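Chapter 7
Surfaces, Coverings and Work Areas

After reading this chapter, you should be able to:
explain the difference between a work surface and a covering
choose a covering for a given job
lay out a work area using tape
decide when a covering should be replaced

Key terms: substrate, covering, grid, cell, overlap, edge seal

The port town of Flodbridge once had 23 packing houses along its river. Most of them handled eggs, butter and soft fruit brought in from the farms at Fimerton. The goods were sorted by hand on long pine tables. Pine is soft. It takes up water and grease, and knife marks in it hold dirt that a brush cannot reach. The packers dealt with this by covering the tables with plain paper at the start of each shift and throwing it out at the end. A busy house used 14 rolls in a week.

The tables are gone, but the practice has lasted. Paper coverings are still used in kitchens, paint shops, classrooms and repair benches. They are cheap, they can be cut to any size, and they can be written on. Chapter 6 dealt with permanent surfaces such as steel, stone and sealed wood. This chapter deals with what is put on top of them.

7.1 The covering and the grid

A substrate is the surface that carries the load. A covering is a layer placed over it that can be removed without tools. The covering does not make a weak table strong, and it does not make an uneven table flat. Any dip or ridge in the substrate will show through thin paper within a few hours of use.

Once the covering is down, it can be divided. Strips of tape laid lengthwise and crosswise form a grid, and each rectangle in the grid is called a cell. Cells do not have to be equal in size. What matters is that the people using the table agree on what each one is for. In the packing houses, one cell might hold the whole eggs, the next the cracked ones, and a third the scale.
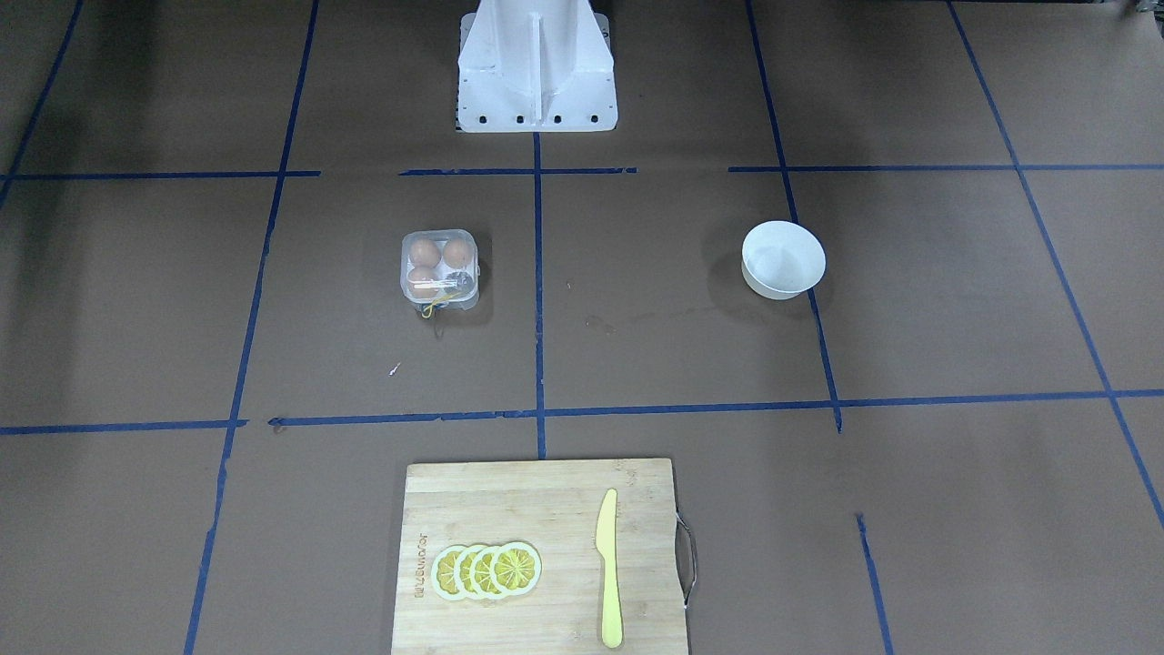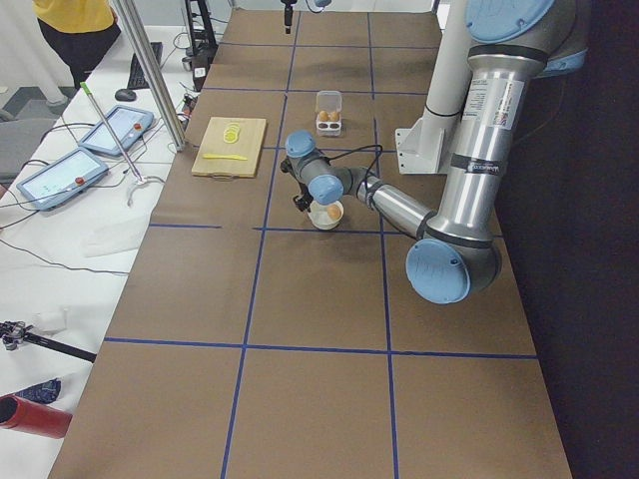 Figure 7.1 Brown paper coverings divided with blue tape. In the second view, a brown egg in a clear glass bowl rests on the paper.

Tape lines wear faster than the paper beneath them. A line with gaps can still be read at a glance, but loose ends catch on sleeves and on the bottoms of trays. Press the ends down daily and replace any strip that has begun to lift.

7.2 Choosing a weight

Paper is sold by weight. Light paper tears when a heavy object is dragged over it. Heavy paper resists tearing but tends to curl at the ends of the table and must be held with an edge seal, a strip of tape that runs along the full border. The Prosser mill, whose records are used in Exercise 7.4, shipped 3,000 sheets a month in two weights and sold far more of the lighter one. The reasons had to do with cost and with the habits of its main buyer, the Brurnen dairy, where coverings were changed at noon and again at closing.

Before reading on, look at a table you use often. Note what it is made of, whether it is covered, and how the space on it is divided, even if no lines are marked. You will need these notes for Section 7.3.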